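Lusavard Kitchen Pack for Simulated Arms
by Stistano

Single-seat license: $390
Add-on seat: $115
Teaching license (up to one classroom): $90
Delivered as a download, usually within the hour

Hi, I'm Magdolna Bodnár, and I build the Lusavard kitchens. If you've ever tried to get a simulated arm to do something useful on a countertop, you probably know how the first month goes. You spend a day on the arm and the other twenty-nine modeling cupboards. I did that twice for other people before I decided to do it once properly and sell it, and Lusavard is what came out!

What you get is a set of kitchen scenes with counters, walls, storage and a big drawer of everyday objects, all with collision shapes and sensible masses already filled in. Load a scene, drop in your arm, pick a task file and press go. The tasks are the ordinary ones: pick up a utensil, carry it over the counter, put it down somewhere else, move a bottle out of the way, wipe, stack, sort. They sound easy until you watch a gripper try to get hold of a thin handle lying on a flat stone surface (I have watched this more than anyone should).

What's in the download

- Kitchen scenes in several layouts, straight and corner
- Swappable surface sets: marble, tile, painted wall, butcher block
- Utensils, bottles, spray bottles, pans, bowls and boxes
- Task files with start poses and success checks
- 4,000 saved starting arrangements, so you aren't placing bottles by hand
- A short PDF guide, written by me, with my phone photos of my own kitchen in it

The arm itself isn't in the pack. You bring your own model and point the config at it. Most of my customers use a seven-joint arm with a two-finger gripper, and that's what I tune the grasp points for. A suction cup will work on the boxes and the wider bottles, but please don't email me about suction and whisks.

About the utensils

People ask about these more than anything else, so let me go on a bit. Every spatula, spoon and stirring stick has a grasp point on the handle and a second one near the balance point. The second one was Dezső Rácz's idea. He does the physics side here and he was right, though it took me until February to admit it. With only the handle point, long tools swung around in the fingers whenever the arm sped up. Holding them nearer the middle settles them down a lot, and you can still switch it off in the task file if you want the harder version.

Blades are thin but they do have thickness! Early on I made them as flat sheets and they sank straight into the counter. If you own version one and still see that, download the update, it costs you nothing.

Looks

I like a busy surface. A plain gray counter is kind to a vision system and teaches it very little, so the default set goes for veined dark marble, mottled tile with heavy black grout, white bottles near white arms, that sort of thing. You can turn all of it down. There's a plain mode called Vi that swaps everything for flat colors, handy when you're debugging a motion and don't want to look at grout. 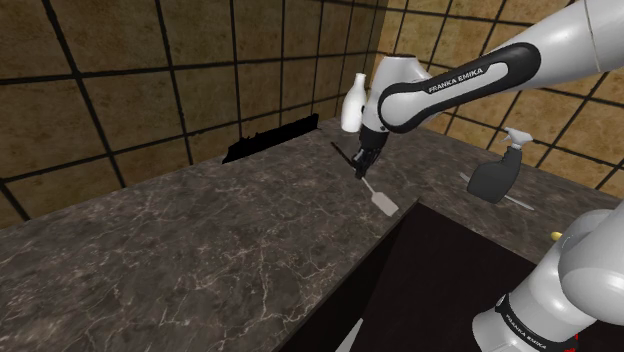
Can I use my own objects alongside the ones in the pack?

Put your mesh in the user folder, give it a mass and at least one grasp point, and it shows up in the object list the next time you load a scene. The guide has a worked example with a soup ladle.

Running it

You'll want a decent graphics card if you're rendering camera views while you train. For motion only, my old laptop copes fine with one kitchen at a time. Load times depend mostly on the textures, and there's a half-size texture set in the same download.

If you already have Vornard, our workshop pack, the two sit side by side and share the config format. Anything from the Vornard tool drawer can go on a kitchen counter too. One customer has a claw hammer in every kitchen scene and I've stopped asking.

Things it doesn't do

Liquids. The bottles are solid all the way through and nothing pours or sprays. Cloth is there for the wiping tasks but it's stiff, closer to a sponge than a dish towel. Food is a separate job that I haven't started.

Support and updates

Updates are free for as long as I keep making them. Support is me, by email, and I answer on Mondays in one long sitting with coffee. If a task file won't load, send the file and the log together and you'll save us both a round trip. Physics questions get passed along to Dezső, who writes shorter emails than I do.

Refunds: if it won't run on your setup and we can't fix it between us, you get your money back. Add-on seats can be bought at any time using the email address from your first order.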